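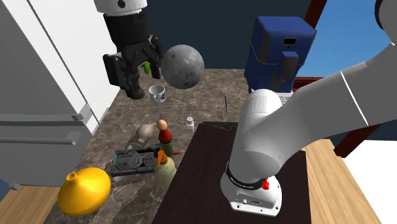
Who may apply for membership in the Gurelia Descendants Association?

Any adult who can show direct descent from a person named on the original settlement roll may apply, and so may the adopted children of a member in good standing.

Speaker notes: Membership, Records and the Work of the Association
Speaker: Raluca Grecu, Registrar
Allow 43 minutes, with questions afterward.

Opening

Welcome members, prospective members and guests on behalf of the board. Mention that the hall is open until four and that coffee is in the side room.

State the purpose of the talk. Many families come to the Association with one story and one photograph, and they leave unsure what to send the registrar. The talk should answer that question. It will also say a little about how the Association came to keep the records it keeps.

Ask those who have already filed an application to keep their individual cases for the end.

Background

The Association was founded by descendants of the families who settled at Gurelia and later moved down the valley to Dinu. Its first members met in a private parlor and kept their minutes in a school notebook. The notebook is still in our possession and may be seen by appointment.

The founders set out three duties in the first bylaws: to preserve the names of the settlers, to care for the burial ground at Dinu, and to help members in need. The wording has been revised twice. The duties themselves have stayed the same.

Pause. Older members may wish to add a word about the parlor meetings. Keep this short.

The settlement roll

The roll lists 100 heads of household. Wives and children were not written down by name, and much of the registrar's time goes to finding them in church and land records. Explain that descent may be claimed through any of these persons once the link to the household is shown.

Spelling varies a great deal. A family may appear under one form on the roll and another on the land deeds a few years later. Applicants should not correct the spelling on their forms. Please copy it as it stands in the source and add the modern form in the margin.

Seven households on the roll remain unidentified. If anyone present has family papers from the Pimeck side of the valley, the registrar would be grateful to see them. Pimeck was a separate parish, and its books were kept apart from ours.

What to send

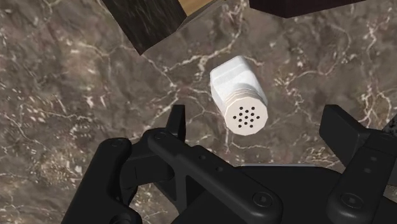 Proof of descent

Each generation requires one document that names both parent and child. Birth, baptism and marriage records are preferred. Family Bibles are accepted when the title page is copied along with the entries. Printed family histories are useful as a guide, but they do not stand as proof on their own.

Send copies only. The office cannot be responsible for originals sent by mail, and in past years it has had to return several at its own expense.

Applications are read in the order received. The registrar replies in around 14 weeks. A request for more papers is not a refusal, and the file stays open while the applicant searches.

Dues and the relief fund

Dues are set at the annual meeting and are the same for all adult members. A fixed part of each payment goes to the Bunix Fund, named for the family that made the first gift. The fund assists members and their widows or widowers in times of illness or hardship.

Requests are made by letter to the president. Names are not read into the minutes and are not shared with the general membership. Repeat this point if there is time, as some members have been slow to ask for help they were entitled to receive.

The burial ground

Report that the north wall has been repointed and the gate rehung. Stones may be cleaned with plain water and a soft brush. Members are asked not to use bleach or wire brushes, and not to make rubbings of the slate markers.

The spring observance takes place in April, on a Sunday, at ten in the morning. Families who wish to lay a wreath should write to the office beforehand so that the names can be read in order.

Questions

Take general questions first, then individual applications at the side table. Blank forms and the copying guide are by the door. Remind guests to sign the register before they leave.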